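Checking the Pressure Gauges: What I Did for My Biomed Tech Project
14 Oct 2020

So my project ended up being on blood pressure cuffs, the plain old hand-pumped kind with a dial. I wanted ventilators at first (everybody did that term), but our lab has one of those and a whole cabinet of cuffs, and I figured I'd learn more from a pile of cheap things than from waiting my turn at one expensive one.

The question was simple enough. If a dial sits at zero when there's no air in the cuff, can you trust it the rest of the way up? Most of us were taught to glance at the needle, see it resting in the little box, and get on with it.

I had 15 gauges, a mix of Custiseck and Guren models, and one reference manometer that had been calibrated over the summer. I hooked each gauge and the reference to the same bulb with a T-connector, pumped up to 200 mmHg, and took readings on the way down, letting the air out slowly and stopping at each step. Then I did it all again. And again! By the end I had 1,663 readings in my spreadsheet, and I threw out every run where the tubing leaked, which left me with 1,107 I was willing to stand behind. That hurt. The leaks were nearly all at the T-connector, and a drop of soapy water would have shown me that on the first afternoon.

What I found: most of the gauges stayed within 3 mmHg of the reference the whole way. Two of the Gurens read low at the top of the range and came back in line lower down, and both of them rested perfectly at zero. One Custiseck had a needle that stuck going past the middle – tap the case and it jumped. I loved that one, it made my best graph.
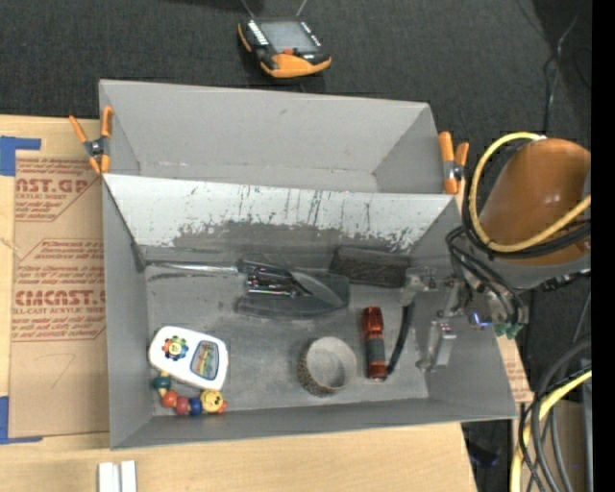
Wouldn't the stuck needle show up in normal use anyway? Stan asked me that after my practice talk, and I've been chewing on it since. I think it would if you were watching for it, but with a real patient you're listening for the beat and watching the dial at the same time, and a little hop is easy to put down to your own hand on the valve. I don't have data on that, so it stays out of my results.

Things I'd change: test the tubing first, write down the room temperature every time (I forgot for the whole first set), and take readings going up as well as down. I'd also like to try the new Drurnico dials if the lab gets them in November.

Raw numbers are in the second tab of the spreadsheet, leaky runs marked in yellow.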